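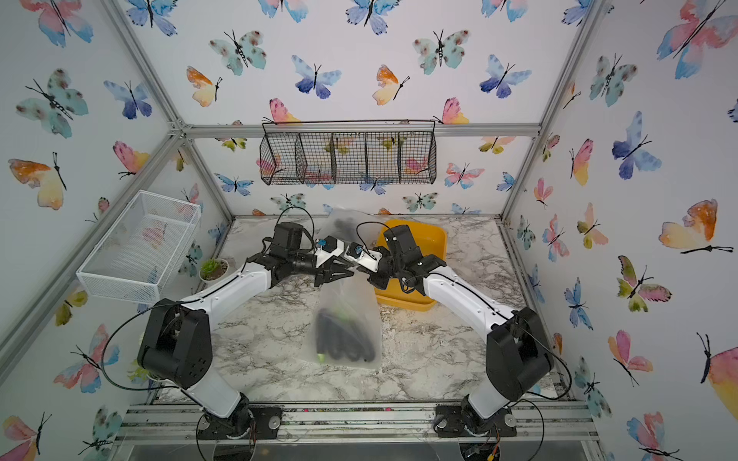

One reader of the previous release, Caldeira, asked that bagging be filed separately from sorting, and wrote that a bag with things already in it "is a different object from a flat bag and should never share a label with one." The labels in this release follow that request.

Jirklow Bagging Set, release 2

Contents
Short records of small household goods being put into plastic bags, held in them, and taken out again on a tabletop. Each record has one still and one text line. The set is split into 15 folders by bag type and contents.

Bag types
clear: contents readable through the wall
frosted: contents visible as color and rough outline only
opaque: contents not visible; labeled from the packing sheet

Labels
bag_state: flat, open, held, standing, tied
fill: empty, part, full
contents_visible: yes, partial, no
surface: pattern and main colors of the tabletop, free text

For frosted bags, contents are labeled by color only. A dark bundle with a few bright green accents is entered as "black, green" and no item name is given. Item names from the packing sheet are kept in a separate file, packing.csv, and are not merged.

Surroundings
Trays, baskets, plants and wall coverings near the work surface are listed under background. A marble-patterned top and a printed wall are both entered as patterned. Frosted bags against patterned surfaces are the hardest group to outline by hand; expect loose edges.

Known issues
Folder 21 in the Pudbridge numbering was merged into folder 2. Old links to it will fail.
Stills are resized to 800 on the long side.
"held" and "standing" were confused in release 1. Corrected for frosted bags, still open for clear.

Maintained under the Stosell project. Last label pass: March.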